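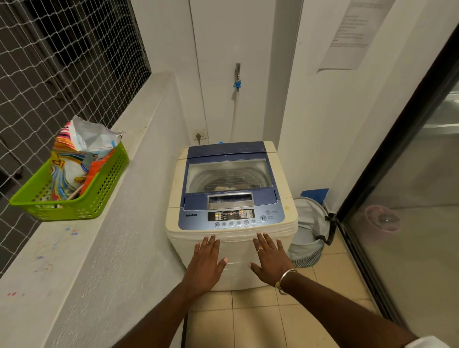 Laundry Project - Gallery
Tradham College Robotics Club

Asen is the club's entry for the home tasks class of the Jilia Cup, the student competition held each July. The brief this year is laundry. A robot has to find a washing machine, work the lid and controls, and deal with a basket of clothes afterwards, in a room it has not been set up for. This page covers the work from the first planning meeting up to the end of the spring term. Notes are in order of the job, so they jump about a bit in time.

The machine
Our practice washer is a top-loader with "TurboDrum" on the control panel. It has a dark blue lid with a see-through window, a silver handle recess below the window, and a row of six round buttons under the display. Start/pause is a separate button with the usual play-pause symbol.

We had first planned for a front-loader. Most of the older club designs assumed one, with a low arm reaching forwards. A top-loader needs the arm to come up and over, and that changed the height of the base, the length of the forearm and where the battery could go.

The space
The washer stands on a narrow utility balcony with a tiled floor. There is a wide ledge on one side, and a laundry hamper and a sliding glass door on the other. Asen's first base was too wide to turn comfortably in a space like that, so we cut it down and moved the wheels inwards. It is now less steady at full reach and the software keeps it slow when the arm is out.

Glass has been a nuisance throughout. The depth sensor either looks straight through a glass door or picks up whatever is reflected in it. We now mark any large flat patch with missing readings as solid until the bumper says otherwise. This makes Asen over-cautious, but it has not driven into anything this term.

Task list
Before anyone wrote code, each member did a wash by hand and wrote down every movement. The lists came out very different. Some people wrote "put the washing in" as a single step and others had most of a page on it. We merged them into one list and gave each step a short name, and those names are still used in the program.

Steadying the machine was on only one of the lists. It is easy to miss when you do it yourself, as you put a hand flat on the panel without thinking. A one-armed robot has nothing spare to do that with, so Asen rests the edge of its base against a padded bar instead.

Training clips
The recognition part was trained on short clips of people doing laundry, seen from head height. We collected 2619 clips in all. After the checking round we threw out 589 of them, mainly for blur or because the label did not match what the person was doing.

Labelling took longer than recording. Two people labelled every clip separately and a third settled any disagreement. The step that caused most arguments was the difference between touching the machine and pressing a button. In the end we wrote down a rule: if the fingertip is on a button it is a press, and if the palm is flat it is a touch. Rings, bangles, watches and long sleeves stayed in the set. An early model had learned mostly bare wrists and did badly on anything else.

Buttons
Round buttons are harder than they look from a robot's point of view. The fingertip has to land square, push, and come away without dragging on the next one. Our first tip was hard plastic and slid off. The second was cut from a rubber door stop and is still on the robot.

Asen finds the panel first and then looks for the buttons inside it. It does not read the words. We tried that, but lettering was too small at the distance the camera sits, and glare made it worse. The indicator lights are used as a check afterwards - if no light has changed within a few seconds, the press is counted as a miss and tried again.

On the bench rig in the Naqvi workshop, with a printed panel and real switches, we are at almost 70 per cent of presses right first time. Most of the misses are on the end buttons of the row, where the wrist has to twist.

Lid
The lid has its own program. The gripper hooks into the recess, lifts, and then follows a curve with the elbow until the lid is past the upright. The curve was worked out on paper, then corrected by moving the arm by hand and saving the positions. The saved version is better and we have kept it.

A lid that is let go too early will drop. There is now a rule that nobody has a hand under it while Asen is moving, and a second person stands by the stop button.

Clothes
Cloth is the part we are least happy with. Asen can pick up one item from the top of a pile if it is lying loosely. Tangled items come up together. A cloth hung over the rim of a hamper is the easiest case, as the edge is already separate from the rest and there is a clear fold to grip.

Collapsible hampers are on the test list for the summer. They lean when pushed, and the mesh gives patchy depth readings. For now we use a stiff basket in the workshop.

Detergent
Left out of this year's entry. The rules allow a team to have it loaded beforehand, and an open bag of powder near the electronics did not appeal to anyone.

Parts and software
The base is aluminium section bought in lengths and cut in the workshop. The forearm is printed, version 2, with the cable running inside it. Version 1 had the cable outside and caught on things. The motors came off last year's robot. All the code is in Python apart from the motor control, and first-year members are welcome to work on any of it.

What is left to do
The end buttons, the cloth program and a proper case for the battery. We also need a longer run from start to finish, as so far each step has been tested alone or with the one after it. Lid then buttons works. Buttons then lid works less often, and we think the arm is ending up in an awkward position after the last press.

More pictures will go up after the Jilia Cup. Members who want the full set of clips or the label rules can find them on the club drive, in the folder marked Laundry. Please do not rename the files, the training script depends on them.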